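Olteck Kitchen Services – Workstation Inspection Checklist
Form 152, hand-held gripper stations
Inspected by: Hedvika Sokol
Reviewed by: Rutilio Espinoza
Site: Sandoval training kitchen

Scope: sorting and pickup work formerly done by hand and now done with paired grippers. The operator closes the jaws; the motion is recorded and used to set up the Vurklow automated line. Comments follow each item where the inspector had something to add.

1. Grip pads seated and facing each other – PASS
2. Pivot pins present – PASS
3. Pads hold light film without slipping during a slow lift – PASS, see comment
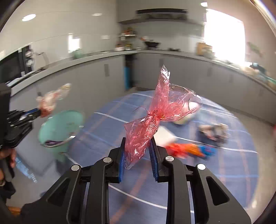
Reading time: 3 minutes

Comment on 3: Crumpled cellophane with a twist tie, clamped between the blue pads. Thin film remains the slowest item on the list. Operators report that they can't feel the wrapper through the handle and tend to squeeze harder than needed. Hand strain was raised at two shift meetings. Add a rest break at the midpoint of each sorting block.

4. Work mat flat, corners down – PASS
5. Items on the mat spaced for pickup – COMMENT
Small items lie scattered on the grid. Acceptable for recording. For the Vurklow line, spacing will have to be set before the shift, and that task has no owner yet. Espinoza to assign.

6. Two grippers in use at one station: operators agree who moves first – COMMENT
Practice varies between crews. The Paker manual covers single use only. Put the rule in writing and post it at the station.

7. Sleeves clear of the linkages – PASS
Long sleeves are allowed if the cuff is snug. Check again when the winter uniforms are replaced.

8. Bucket within reach without leaning – COMMENT

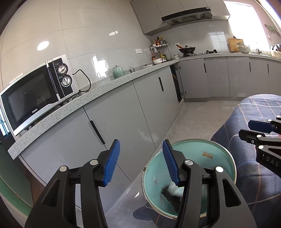 Sandoval, February

Comment on 8: The bucket stands on the floor, so the operator works bent over. Under the old procedure people could kneel and use both hands; with a gripper they mostly stoop. Raise the bucket on a stand and repeat the reach check.

9. Jaws open fully, nothing caught in the pads – PASS

10. Bucket contents suitable for the pads – COMMENT
Dark, hair-like or bristly material near the bottom, with a few thin strands on the inner wall. Strands of this kind can wind around a pivot. Wipe the linkages at each changeover.

11. Cabinet doors closed along the walkway – FAIL
Corner base cabinet open. An operator watching the jaws is not watching shin height. Close before work starts.

12. Floor clear of scraps – COMMENT
One small white scrap or mark to the left of the bucket. Pick up or clean as needed.

13. Job changes explained to staff – OPEN
Sorters have been told that their posts move to line tending. Pay grade and training hours are still not in writing – Sokol has asked for both before sign-off.

Result: one fail, one open item. Reinspect items 8, 11 and 13 on Form 153.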